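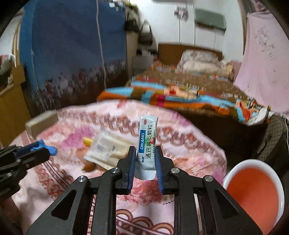 Silver sachet, DIKANG on the blue band, OTC badge near the top

Dog won't stop pulling toward other dogs - classes or no classes?

lesia_p
Posted Thu 9 November
We have a 14-month-old shepherd mix, Horobets. Fine at home, fine with the cat. On the leash he sees another dog and goes up on his back legs, barking. He weighs 62 pounds and I can't always hold him. The group class at Dedell is 310 for 8 sessions. Has anyone here done it? My husband thinks he'll grow out of it.

sirko47
We did Dedell in September with our beagle. The trainer was decent but there were too many dogs in the room. Ours spent the first two weeks barking at the wall. I would not pay for it again for a dog that already reacts.

Tamara O.
I disagree with sirko47. We took the same course and they put up screens for the nervous dogs if you asked. Did you ask? By session five mine could lie on her mat with a dog across the room.

sirko47
Didn't know you could ask. It wasn't on the sign-up sheet.

Tamara O.
It's in the email they send after you pay.

orysia_a
Lesia, 14 months is a hard age and I wouldn't count on him growing out of it. Work out how far away he can see a dog and still take food from you. Start there. With ours it was the full width of the soccer field. Chicken, not biscuits. If he stops eating you are too close, so turn and walk off.

lesia_p
He won't take anything outside, not even cheese. Should I switch to a front-clip harness in the meantime? He's on a flat collar now.

orysia_a
Yes, get him off the collar. And try feeding him in the driveway first, before there are any dogs around.

shirin.ansari
Harness, yes. I'd skip the class for now and book one private visit. It costs more per hour but they see him on your own street. Also walk him early. We go before six and meet hardly anyone.

sirko47
Early walks just avoid the problem.

shirin.ansari
For a few weeks, sure. He can't learn anything while he's up on his back legs.

lesia_p
Thanks, all. Ordered the harness tonight. I'll call Dedell tomorrow about the screens and ask if they do home visits too.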